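Mugs, Bottles and the Perfect Pour: A Shared Drinks Table for Skirkarholm Hall
Student project report, Household and Design Studies
October 19, 2024

Our group wanted to answer a question that comes up in every shared kitchen: what should be on the drinks table, and which mugs are worth buying? We loved working on this one, and it got bigger than we planned. The hall has 221 residents and one long counter, so small choices matter a lot.

What we did

We began with a short survey, handed out at dinner. It asked what people drink between classes, what they drink it from, and what annoys them about the mugs they have now. Handles came up again and again! People want a loop with room for their fingers, and they want a base that stays put when someone bumps the counter.

Next we borrowed mugs from two ranges, Gredik and Vatness, and used them for 3 weeks. Everyone in the group kept a diary with notes on weight, stains, and how easy each mug was to fill. We also read the Bezerra handbook on shared kitchens, which has a great chapter on washing up (the part on tea stains alone was worth the trip to the library).

What we found

Light interiors were the clear favorite. You can see how full the mug is, and you can see when it needs a scrub. Dark interiors looked neat for longer, but most of us stopped trusting them after the first week.

Color on the outside turned out to be more useful than we expected. With a mix of dark, white and red mugs, people remembered which one was theirs, and fewer half-finished drinks were left behind.

Pouring was the most fun part to test. Soda foams up fast when it drops from high above the mug, so we now pour slowly and stop early. Water is easy – anyone can fill a mug from a small bottle without a spill.

Our plan is to buy six mugs in each color for a trial that ends in December. The washing-up rota will go on the wall by the sink, and we hope to have a second round of diaries to compare.

Mugs and drinks on the white table 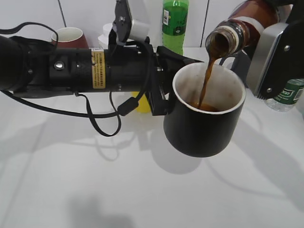
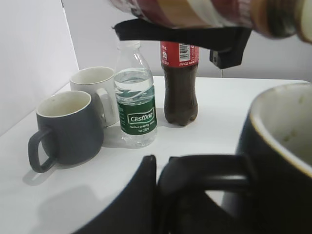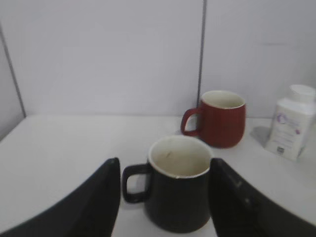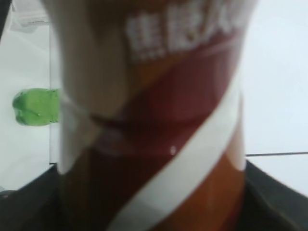 What gets brown stains out of a light-colored mug?
A spoonful of baking soda and a little warm water, rubbed in with a soft sponge. Leave the paste on for a few minutes if the stain is old, then rinse well.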